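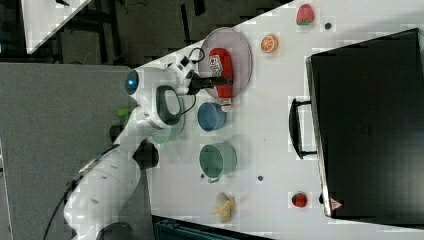
Sorting out the play kitchen
2019-05-24

The play kitchen has been growing since November, when Onni Tuominen passed on a box his kids were done with. I finally put it all on the white table and went through it.

The cookware is staying. We have a black pot, a black frying pan and a slotted spatula, and the pan gets the most use by far. The colander is the thing I would buy again. It is light green, oval, with a handle at each end, and it doubles as a place to keep the small food when it's time to clean up.

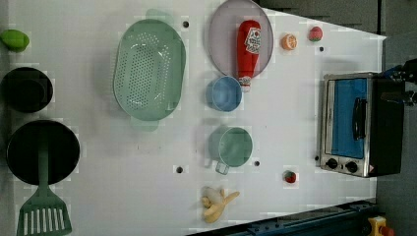 Lime, pot and pan on the left, toaster oven on the right.

Dishes are simple. There is one big plate in a pale purple and a few cups and mugs in blue and green. I used to have a full tea set from Lehtinen, 2 of everything, but the saucers went under the couch one after another and I gave up on it. One big plate is enough for a pretend lunch.

The ketchup bottle is the favorite. It goes on the orange, the strawberry and the banana – whatever is on the menu. 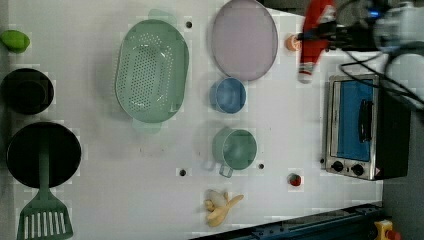
What I look for in play food

Size comes first. If a piece is small enough to worry about, it goes. After that I check for seams that trap water, because everything here ends up in the sink sooner or later. The banana with its peel open is the hardest piece to dry, so I stand it on a towel overnight.

I don't care much about matching sets. The Trevell catalog has 176 pages of them and I have ordered from it once. Most of our food came in mixed bags, and a strawberry next to a frying pan has never bothered a four-year-old.

The toaster oven takes up the most room. I thought about giving it away and changed my mind.

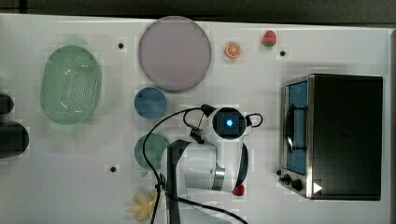 How do you clean the plastic pieces?
Warm water, a drop of dish soap and an old toothbrush for the holes in the colander. I do it roughly every 5 weeks, and the toaster oven just gets a wipe with a damp cloth.

Next I need a shelf for all of it. The one from Arkell is too deep for the corner, so I'll measure again this weekend.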